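Small Trays, Small Nets: The Case for Shallow Water Play

Opinion

Most classrooms that offer water play offer it in the form of a water table: a molded basin on legs, deep enough to take a child's arm to the elbow, stocked with pumps, funnels and a wheel that jams. I have bought three of these for Skullmont over the years and I would not buy another. The same work can be done in a low-walled plastic tray set on an ordinary table, with a few floating or sinking toys, a hand net and two pails.

The argument starts with volume. The basin we used last held 104 liters when filled to the line. It took 16 minutes to fill from the classroom tap and longer to drain, so in practice it was filled in the morning and left. By mid-afternoon the water was gray. A tray takes 2 liters, poured from a jug, and it can be emptied into a sink by one adult between groups.

The second point is depth. In a deep basin the toy drifts away from the net and the child responds by sweeping. Sweeping moves water over the side and rarely catches anything. In shallow water the toy has nowhere to go. The child has to lower the rim, slide it under, and lift while keeping the mesh level. These are separate wrist movements, and each can be practiced.

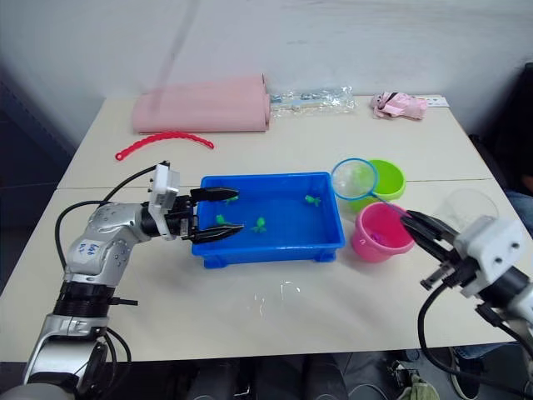
EQUIPMENT AND LAYOUT

Four small green figures are enough for one tray. Catalog sets tend to include more, and the excess should go in a drawer. When the tray is crowded, any motion of the net picks something up and the child learns very little about aiming. With four, spread out, each pass has to be directed at a particular figure.

The net should be small, round and stiff at the rim. Soft rims fold against the tray floor. A rim in a strong color, such as blue, is easier to follow against pale mesh, although I would not pay extra for it. Long handles sold for pond dipping are unsuitable at table height.

Pails belong beside the tray, within a short carry. I use two in clearly different colors, lime green and pink, so that an instruction can name the destination. One pail turns the task into collecting. Two allow sorting, or transfer from one to the other, with no additional equipment.

The table surface should be plain. White is good because drips show and can be wiped at once. Patterned oilcloth, which Ziltemley recommends in its setup guide, hides water until a sleeve finds it. I also prefer two tables pushed together to one large one. They can be separated for lunch, and a towel laid along the join deals with most of what runs toward it.

ON COST

The objection I hear most often is that trays look meager beside a proper water table. They do. The Lutix basin we retired had cost as much as 14 complete tray sets, and it served four children at a time while the rest waited. Supervision is sometimes raised as well. Shallow water still requires an adult within reach at all times, and nothing here should be read as relaxing that rule.

A fairer objection is that pouring suffers. A tray this low does not allow a child to fill a large jug by dipping it. At the Nwachukwu annex they keep a separate washing-up bowl for pouring and bring it out on alternate weeks, which seems to me a reasonable arrangement. The bowl is stored under the sink with the spare nets.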